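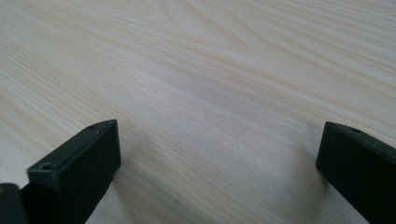

Inicio | Programa | Apuntes | Lecturas | Tutorías | Contacto

Religión y acción social en la ciudad (código 2067)
Apuntes de la unidad 4: La visita a los enfermos como práctica de una comunidad religiosa

1. De dónde partimos

En la unidad anterior hemos visto las comidas comunitarias y los roperos, es decir, formas de ayuda en las cuales la persona necesitada viene a un local. En esta unidad el movimiento es contrario: alguien de la comunidad sale y entra en la casa o en la habitación del otro. Este cambio de lugar tiene consecuencias que muchos estudios mencionan en una sola frase y a las cuales dedicaremos las dos sesiones.

La visita a los enfermos aparece como obligación en varias tradiciones. En el judaísmo se llama bikur jolim y se discute en el Talmud con bastante detalle, por ejemplo a qué hora del día conviene ir. En el cristianismo figura entre las obras de misericordia corporales, con apoyo en el capítulo 25 de Mateo. En el islam es uno de los deberes de un musulmán hacia otro según hadices muy conocidos. No vamos a comparar las doctrinas - para esto existe otra asignatura - pero es útil recordar que en los tres casos se trata de un deber de la gente común y no solamente del clero.

2. El caso de Dridusari

Trabajamos con la memoria del programa de visitas de Dridusari, un documento de 89 páginas que está en la carpeta compartida. Para el examen se pide leer los capítulos 2 y 5. El capítulo 3, sobre la organización parroquial anterior, es interesante pero tiene muchas repeticiones.

El programa empezó en el barrio de Sirkel, al otro lado del río, donde vivían muchas personas mayores que habían trabajado en la fábrica de ladrillos. Cuando la línea de autobús dejó de pasar por allí los domingos, una parte de ellas ya no podía asistir al culto. La primera lista de visitas tenía 36 nombres y estaba ordenada por calles, no por gravedad de la enfermedad. Los autores de la memoria critican esta decisión. A mi juicio la crítica es un poco injusta: quien camina con la lista en la mano necesita calles, y la gravedad cambiaba de una semana a otra.

Más tarde se unió la comunidad de Sandu, de otra confesión, con su propia lista. Durante un invierno las dos listas se usaron en paralelo y hubo personas visitadas dos veces en la misma tarde, mientras otras en la calle Skurnska no recibieron a nadie. De aquí sale el primer concepto que deben saber definir.

Cobertura: proporción de personas que desean la visita y la reciben con la frecuencia acordada. Atención a la palabra "desean". Una lista larga puede tener mala cobertura si incluye a quienes nunca pidieron nada.

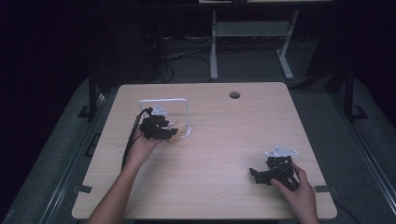

Fig. 1. Dos manos con pinzas robóticas negras sobre una mesa de tono claro.

3. ¿Qué se hace en una visita?

La memoria distingue cuatro actividades: conversar, rezar o leer, ayudar en una tarea pequeña (una carta, una bombilla) y transmitir noticias de la comunidad. En las entrevistas del capítulo 5, la última es la más apreciada. Una señora de Sirkel explica que la oración la puede hacer sola, pero que sola no puede enterarse de quién se ha casado.

Este dato nos obliga a revisar la idea de que la visita religiosa es ante todo un servicio espiritual. Tampoco es correcto reducirla a compañía. Los entrevistados hablan de las noticias precisamente como manera de seguir perteneciendo a la congregación, y esta pertenencia tiene para ellos un sentido religioso.

Términos que aparecen en las lecturas y que no son sinónimos:

- Visita pastoral: la hace un ministro, o alguien con encargo expreso de él.
- Visita fraterna: la hace un miembro de la comunidad sin función especial.
- Acompañamiento: relación que dura en el tiempo, con la misma persona. Una visita aislada no es acompañamiento, aunque en los folletos se usa así con frecuencia.
- Capellanía: servicio dentro de una institución (hospital, residencia, cárcel), con reglas que pone también la institución.

4. Problemas que discutiremos en clase

a) La confidencialidad. En Dridusari se leían en voz alta, al final del culto, los nombres de los enfermos. Algunos lo agradecían y una familia pidió que se dejara de hacer. El programa cambió entonces la norma: solamente se lee el nombre de quien lo ha permitido. Piensen si basta el permiso oral.

b) La vecina que no pertenece a la comunidad. ¿Se la visita si lo pide? Los dos grupos contestaron que sí, pero Sandu decidió que en estos casos no se propone oración, y en Sirkel se deja al criterio de quien visita.

c) El cansancio de los que visitan. El capítulo 5 dice poco. Véase la lectura complementaria sobre relevos.

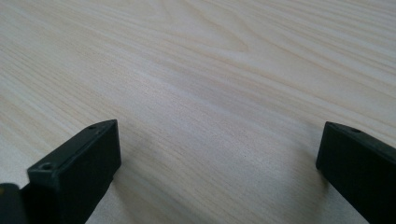 Última modificación de esta página: diciembre, 18:40 h

5. Trabajo para la próxima sesión

Escriban un texto de una página sobre el problema a) o el b). No resuman la memoria, la hemos leído todos. Elijan una regla concreta de Dridusari y digan a quién protege y a quién deja fuera. Si alguien prefiere usar un caso de su propia ciudad, puede hacerlo, siempre sin nombres de personas enfermas.

La lectura complementaria está en la biblioteca, en el mostrador de préstamo corto. Hay solamente dos ejemplares, por favor no los guarden el fin de semana.

Corrección a los apuntes de la unidad 3: donde dice "ropero municipal" debe decir "ropero parroquial".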